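Robot firm's "no robot needed" training claim leaves questions open

Celside, 11 February 2018

A robotics company says it can teach machines to do office chores without putting a robot in the room. Zedeo, which has its workshop in Celside, published results this week for a method it calls Skukach, in which people carry out tasks with hand-held grippers and software learns from the recordings.

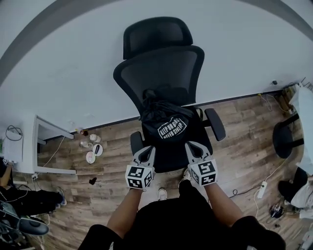 Zedeo says it gathered 1564 recordings this way and that a robot arm trained on them completed 575 trials. It does not say how many it attempted. The tasks centre on ordinary furniture and whatever has been left on it. One session had a person in shorts and white trainers pressing two grippers to the front of a mesh office chair, with a drawstring bag reading "KEEP ON GOING NEVER GIVE UP" over the seat. Soft items of that sort are hard for machines, and the paper gives them 8 lines.
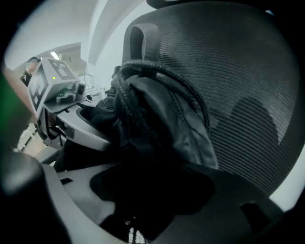 A marker-covered device beside a mesh office chair draped in black fabric.

The markers are there so that the position of each gripper can be worked out. Whether movements made by human arms carry over to a stiffer, slower machine is another matter – the tests used five chairs, all in the same building.

Akbari, a rival firm, said it would wait for figures from other sites. Zedeo plans to release its recordings in April.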